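Simulation and Benchmarks > Task rules and conventions

Thread: Proposed house rules for door tasks (fridges, cupboards, ovens)

tallowgate
Posts: 743
2025-04-13

We have now had three people submit fridge results to the shared table and all three used a different idea of what "opened the door" means. I would like to agree a set of rules before the July round so that the numbers can sit next to each other.

My starting point:

Rule one. A door counts as open when the hinge has passed a set share of its full travel. I suggest 90 per cent for "fully open" and 30 per cent for "ajar", reported separately.

Rule two. The door must stay there for 20 simulation steps with the gripper off the handle.

Rule three. Contact force on the handle gets logged and published with the result, even if we set no limit on it yet.

Rule four. Nothing inside the fridge may leave its shelf.

Please pick holes in it.

mossbank_r
Posts: 88

Rules one and three are fine by me. Rule two I don't agree with. Half the tasks people care about involve holding the door with one arm and doing something else with the other, or holding it while the base moves. If you insist on letting go you are scoring a different skill.

tallowgate
Posts: 743

The single-arm track is the one I had in mind. With one arm you have to let go to do anything useful afterwards. I could limit rule two to that track.

mossbank_r
Posts: 88

That would do it.

Pennyfold
Posts: 1595

I run the Drallora table so I'll say what I see from the submissions end.

The hinge threshold is the smaller problem. The bigger one is friction. Two groups used the same Nyberg kitchen with the same fridge, and one of them had turned the hinge damping down to almost nothing. Their door swings if you breathe on it. They did not hide it, it was in the config file, but you had to go looking. So I want a rule that says asset changes are listed in the results post itself, in words, and that a run with changed damping or mass goes in a separate column.

Second thing is which door. On a fridge with two doors, "open the fridge" is not a task. Left, right, or either? I have had entries where the policy always goes for the same side and the author calls it a full success because the instruction didn't say.

kelp_and_wire
Posts: 12

New here. Is "either" ever a sensible task though? If I ask somebody to open the fridge I don't care which door they pick.

Pennyfold
Posts: 1595

You care if the milk is behind the other one. "Either" is allowed as far as I'm concerned, it just has to be written down and it can't be compared with a named-door run.

ferrisbrae
Posts: 300

I'll disagree with nearly all of this, sorry.

Every rule you add is one more reason for a small group not to submit. We are two people at Witirum with one machine under a desk. Logging contact force doubled the size of our output files when we tried it last year and we have never once been asked for it. A success flag and a seed list is enough to be getting on with. If someone wants to know more they can rerun it.

tallowgate
Posts: 743

Rerunning is what I've been doing and it has cost me most of the month. Would peak force only, one number per episode, be bearable?

ferrisbrae
Posts: 300

Peak only, yes. I could live with that. I still think 90 per cent is too strict. Plenty of real kitchens have a wall or a counter that stops the door well before that.

mossbank_r
Posts: 88

Full travel should be measured in the room as built, then, with the wall in place. If the door hits a cabinet at 70 degrees, 70 degrees is your hundred per cent.

Pennyfold
Posts: 1595

Agreed, and the range gets measured once by whoever publishes the scene, not by each entrant. Otherwise we'll have five different figures for the same door.

kelp_and_wire
Posts: 12

Question about rule four. Do the items have to stay exactly where they were, or just stay on the shelf? Mine slide a bit when the door is pulled hard.

tallowgate
Posts: 743

Just stay on the shelf. Sliding is allowed. I'd add that a shelf with nothing on it makes the rule pointless, so there should be at least one loose item in the compartment, and round ones are a better test than boxes.

hobnail
Posts: 204

Coming at this from the Tisirari side, where we have a real arm and a real fridge as well as the sim. Two things from the real one that I'd like to see in the rules.

Approach speed. We cap it near the handle on the real machine and not in sim, and the sim policies learn to slap the handle and hook on. It scores well and you would never let it do that in a kitchen. A speed cap for the last few centimetres should be part of the task.

The other is what counts as a grasp. Fingers round the handle, or hooked behind it with the hand open? Both will move the door. I'd ask for a wrapped grasp in the main column and leave hooking for an open column.

ferrisbrae
Posts: 300

Hooking is how I open my own fridge when my hands are full. I don't see why a robot should be marked down for it.

hobnail
Posts: 204

It isn't marked down, it goes in the other column. A hooked finger slips off when the seal lets go and then you have a fast arm with nothing in it. We've had that happen twice.

ferrisbrae
Posts: 300

Fine, but that's an argument about your gripper. I'll leave it there.

Pennyfold
Posts: 1595

Can we have a reference still for the rules page? Something that shows the grasp and the door state together, so new people know what a named-door task looks like partway through.

tallowgate
Posts: 743

This one is from the two-door scene. Left door open, right door shut, fingers round the right-hand handle, a yellow apple and a red one on separate shelves as the loose items. For a task written as "open the right door" it would score nothing yet: the grasp is there and the hinge hasn't moved. For "open both doors" the left would count once the hold time is met.

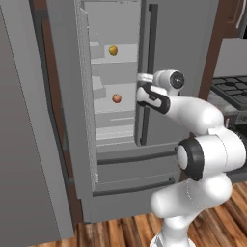

Draft 2 of the rules, for comment

1. The instruction names the door, or says "either". Results for the two are kept apart.

2. Full travel is measured in the scene as built and published with the scene. Fully open is 90 per cent of that, ajar is 30.

3. Single-arm track only: the door holds for 20 steps after release.

4. Peak handle force, one number per episode.

5. At least one loose item inside. It may slide but must stay on its shelf.

6. Changes to damping, friction or mass are listed in the post and go in their own column.

7. Wrapped grasp in the main column, hooked in the open column.

8. Speed cap near the handle — value to be decided.

mossbank_r
Posts: 88

Happy with that. On 8, could hobnail post what the real arm is set to?

hobnail
Posts: 204

Will do when I'm back at the bench. It differs between the fridge and the oven so I'll give both.

ferrisbrae
Posts: 300

Still against 7. The rest I'll go along with. Does any of this apply to freezer drawers? They slide and don't have a hinge, so 2 needs other wording.

Pennyfold
Posts: 1595

Drawers should have their own thread. I'll start one tonight and link it from here.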